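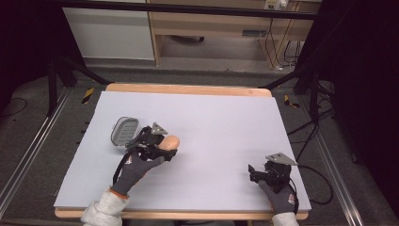

Figure 4.1 A smooth, egg-shaped object held above a board.

Chapter 4
Soap in the Home

Soap is made when fat meets a strong alkali. In the town of Otelitz, families boiled it in May – one kettle lasted until winter.

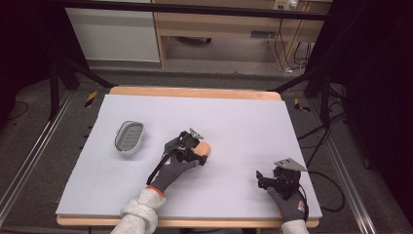
A bar that stays in water becomes soft and is soon used up. For this reason the dish matters. An oval one with narrow openings in its insert, as in the second figure, lets water pass down. We return to drying in Section 4.2.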